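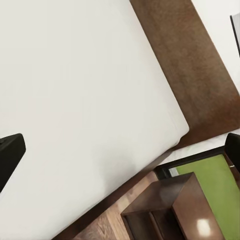
Galbraith 38 walking pack: a season on my back

I should start by saying I'm fussy about rucksacks. I've owned too many, I've sent several back, and there's one in the loft I can't look at without my left shoulder starting to ache. So when I say I've fallen for the Galbraith, please take it as coming from somebody who does not fall easily!

I bought it last October, at the tail end of the walking year, when the outdoor shop in Flinstead was clearing its shelves for skis and bobble hats. My old Sirnum had finally given up (the hip belt buckle went halfway down a wet hillside, and I finished the day with the strap tied in a granny knot) and I needed something for hut trips. Big enough for a sleeping bag liner, waterproofs, a fleece, food and a silly amount of chocolate, small enough to wear on a day walk without looking as if I was leaving home.

Since then it has been on 13 outings with me. Most were day walks in the hills behind Flinstead. The proper test was the Gulevska ridge, hut to hut, which took four days and had a bit of everything: beech woods, a lot of loose limestone, one horrible gully full of brambles, and a last morning along the crest that I would happily do again tomorrow.

How it carries

Beautifully. I don't know how else to put it. The back panel is a stiffish mesh with a gap behind it, and for the first hour I kept thinking I'd left something at the hut because the weight just wasn't where I was used to feeling it. It sits on the hips and stays there. On the long climb out of the Gulevska valley (862 metres of up, most of it before lunch, all of it in full sun) my shoulders were the only part of me not complaining.

The back length adjusts with a big velcro tab. You have to take the pack off, shove your whole arm down behind the panel and wrestle with it, and the first time I did this I swore quite a lot. Once it's set, though, it's set. Mine hasn't crept at all.

Scrambling in it was a nice surprise. There's a section on day two where you're using your hands for a good while, with a sideways shuffle under an overhang, and I'd been dreading it with a full load. The pack is narrow, so my elbows were free, and it didn't swing when I leaned out. I could also tip my head back far enough to see the next hold, something I could never manage in the Sirnum without the lid shoving my hat over my eyes.

Pockets, glorious pockets

It has 8 of them and I use every one. The two on the hip belt are big enough for a phone each, or a phone and a squashed cereal bar. The stretchy one on the front swallows a wet jacket. The side pockets are cut at an angle so you can get your bottle out and, much more importantly, get it back in again while walking, and I can do this with either hand.

My favourite is the flat one under the lid. Map, hut money, plasters, spare laces. I know some people like everything in one big sack and will find all this a faff, but I like to know where my things live.

You can also get into the main part from the side through a long zip. I thought I'd never bother with it and now I use it every time. Laying the pack down in the hut and taking out one clean pair of socks without emptying the lot on to the bunk feels like the height of luxury.

In the rain

Day three was foul. It began as drizzle at breakfast and by the time we got up to the col it was coming sideways, with the path turning into a stream under our boots. The rain cover lives in its own little pocket at the bottom and is bright orange, which I liked, as the cloud was down and we were walking well spread out. It fits snugly and has a strap across the back to stop it blowing away. Somebody else in our group lost theirs over the edge that afternoon, so I was very glad of that strap.

Things inside stayed dry apart from a damp patch low down against the back panel, where water had run down my jacket and soaked in. I use a liner bag anyway and would tell anyone else to do the same with any pack, at any price.

The grumbles

There are a few. The chest strap whistle is feeble, more of a wheeze, and I've tied a proper one on next to it. The straps that hold walking poles are fiddly with cold fingers and impossible with gloves. The mesh on the back picks up grass seeds and I've spent whole evenings pulling them out with tweezers.

It's also not the lightest thing in the shop. If you cut the handle off your toothbrush you'll want something else. I'm happy to carry a bit more pack for the way this one sits, and on the ridge I was walking with people whose bags weighed half as much and who spent every stop rubbing their collarbones.

And the colours! You get grey or a sort of pond green. I have the pond green. It's growing on me.

Wear and tear

After a winter and spring of being dragged over limestone, dropped on hut floors and sat on at lunch, it has one small scuff on the base and a pulled thread from the bramble gully. The zips run as sweetly as they did in the shop. The hip belt foam still has its spring, and that was always the first thing to go on my older packs.

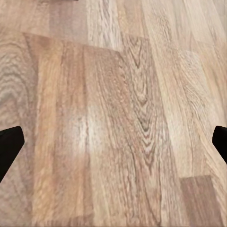 Wooden floor, seen from close above.

Would I buy it again?

Yes, in a heartbeat, and I'd pay full price this time. If you do hut trips or longish days and you've never quite got on with your rucksack, go and try one on. Ask the shop to put some weight in it and walk up and down the stairs for a bit, they won't mind. Get the back length sorted before you judge it, as I very nearly wrote it off in the first five minutes.

I'm off back to Gulevska in the autumn to do the northern half of the ridge, which has more scrambling and fewer huts, so I'll be carrying extra food. I'll add a note then on how it does with a heavier load.

Posted Thursday, July 13, 2023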